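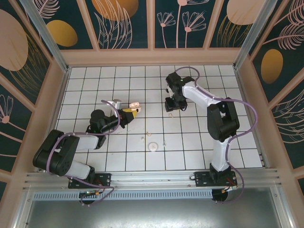

Trabajo final de Sociología del Deporte, segundo curso
Equipo: Precious Tolentino, Wenceslao Hinojosa y Olanrewaju Olatunji
Tutora: Elżbieta Cieślak

# El tiro libre en el baloncesto aficionado: quince segundos de soledad

## Por qué este tema

Queríamos hacer el trabajo sobre los mates. Lo descartamos la primera tarde, cuando comprobamos que en la liga municipal que teníamos a mano hubo 2 mates en toda la temporada, y que uno de ellos fue durante el calentamiento. Tiros libres, en cambio, había para aburrir, y a ratos aburrieron.

El tiro libre tiene mala fama entre los jugadores aficionados. Se entrena al final, cuando ya están apagando media pista, y se falla al principio, cuando mira todo el mundo. Nos interesaba saber qué hace la gente en la línea antes de lanzar, si esas manías sirven de algo y por qué quien falla mira siempre el balón como si se lo hubieran cambiado.

## Dónde y cómo

Seguimos a dos equipos sénior, el Cuma y el Dridano, durante la segunda vuelta, que terminó en abril. Los dos juegan en el pabellón Medrano, un edificio con excelente acústica para los insultos y bastante peor para los anuncios por megafonía. El Cuma tiene entrenador, Eduardo Garcia. El Dridano tiene un grupo de mensajería.

Nos repartimos así: Precious anotaba el resultado de cada lanzamiento, Wenceslao la rutina previa (botes, giros de balón, persignaciones, suspiros) y Olanrewaju el marcador y lo que gritaba la grada. La tercera columna acabó siendo la más larga y la menos publicable.

Registramos 1,600 lanzamientos entre partidos y entrenamientos. De esos, tuvimos que dejar fuera los que no traían la rutina anotada, casi siempre por culpa de algún suplente de pie delante de Wenceslao, y nos quedamos con 1,278 válidos. Los dos primeros partidos se apuntaron en papel. La libreta se mojó con una bebida isotónica y hay una página del Dridano que solo entiende Precious, y no siempre. 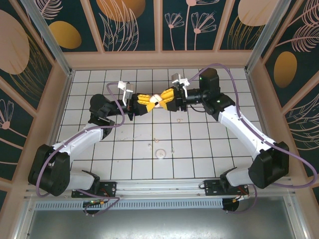
## Lo que hacen en la línea

Agrupamos las rutinas en 3 tipos. Los nombres son nuestros y la tutora los ha tolerado:

- **Notarios.** Siempre el mismo número de botes, siempre la misma pausa. Si el árbitro los interrumpe, empiezan desde el principio con cara de trámite devuelto.
- **Improvisadores.** Cada tiro es una obra nueva. Botan una vez, o cinco, o se ponen a hablar con el rival del rebote.
- **Urgentes.** Reciben y lanzan. Uno del Cuma nos explicó que así «no le da tiempo a pensar», y los dos tiros siguientes le dieron la razón en lo de no pensar.

Los notarios acertaron más en los partidos. En los entrenamientos la ventaja casi desaparecía, cosa que nos desconcertó hasta que Garcia nos hizo notar que en su equipo los que tienen rutina son también los que llevan más años jugando. Es decir, que igual medimos la rutina o igual medimos la edad. Lo dejamos por escrito porque Elżbieta nos lo iba a preguntar de todas formas.

## El público

Esperábamos que el ruido hiciera fallar. En nuestros datos no se aprecia gran cosa. El peor momento para lanzar fue con la grada en silencio y el partido empatado, cuando se oía hasta el tirador tragando saliva. Los gritos contra un jugador concreto, con nombre y detalle familiar, parecían incluso animarlo.

Hay un caso que contamos aparte. Un alero del Dridano falló los dos tiros que decidían el último partido contra el Cuma y después, en la charla que tuvimos con él, describió el momento con mucha precisión: recordaba la marca del balón, un Broka bastante gastado, el chirrido de una zapatilla y a su cuñado comiendo pipas. De la canasta no recordaba nada.

## Limitaciones

Son dos equipos y un solo pabellón, con un aro que según todos los entrevistados está torcido. No lo hemos medido. El Cuma dice que perjudica a quien ataca a la derecha de la mesa, y el Dridano que perjudica al Dridano.

Tampoco controlamos el cansancio. Algunos tiros de entrenamiento se lanzaron después de una serie de carreras y otros mientras se discutía dónde cenar. Además, los jugadores sabían que los observábamos, y al menos uno añadió a su rutina un beso a la muñequera que no había hecho nunca, según sus compañeros.

## Qué haríamos distinto

Separar desde el primer día entrenamientos y partidos en hojas diferentes. Pedir los años de experiencia de cada jugador. Plastificar la libreta.

Wenceslao propone repetir el estudio con equipos juveniles, que tienen menos manías adquiridas. Olanrewaju propone repetirlo en un pabellón con calefacción.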